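4.2 Wrist-View Observations Near Reflective Edges

The policy described in Section 3 takes two inputs at each step: the joint state of the arm and a single color image from the wrist camera. We did not add a fixed overhead view. Earlier work at the Plorkotthorpe laboratory found that an overhead view improved reaching but did little for the last stage of an approach, when the gripper itself hides the target from above. The question in this section is how well the wrist view alone supports that last stage when bright metal edges and large plain surfaces take up much of the image.

We collected 1733 approach episodes with the Goduno arm by hand guidance. Of these, 408 were set aside before training because at least one key image contained strong glare within the region directly ahead of the fingers. We refer to this set as the glare split. It was not used to choose any training setting. Episodes were labeled by two annotators working separately, and disagreements were settled by Armelle Carré, who had no part in training the models.

Figure 3 gives one wrist image of the type found in the glare split. A tall blue panel with a narrow silver-white edge stands beyond the fingers, and the lower part of that edge is washed out by a highlight. A second, smaller highlight lies near the lower end of the curved black part in front of the panel. The large pale surface on the left offers the encoder very little texture.
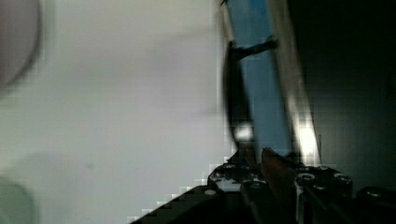

Why not remove glare from the images before they reach the policy?
Glare removal was tested and dropped, as the filter also softened thin edges that the policy used to judge its distance from the target, and approach error rose on the ordinary split.

Figure 3. Wrist-camera view with highlights close to the fingertips.

In place of filtering, we masked random bright patches during training. Each patch was drawn as a soft oval and placed with higher probability along edges found by the Barros detector. Patch size and brightness varied from one episode to the next but were held fixed within an episode. The remaining training settings were those of Section 3.4, and every model was trained from the same starting weights.

Testing used 168 approaches per model. An approach was scored as successful if the center of the grasp came to rest within 15 millimeters of the labeled point and the arm had not entered a protective stop. The model trained with patches had a higher success rate on glare episodes than the baseline, while the two models could not be separated on ordinary episodes. Most of the remaining failures were errors in depth along the approach axis. Sideways errors were less frequent and usually small.

Two limits apply to these results. All approaches were made under the ceiling lights of one room, and the Drorkomis wrist mount held the camera at a single angle throughout. A change in either condition would shift where highlights fall relative to the fingers. Section 4.3 repeats the test with the mount turned to a second angle and reports depth error separately for each finger position.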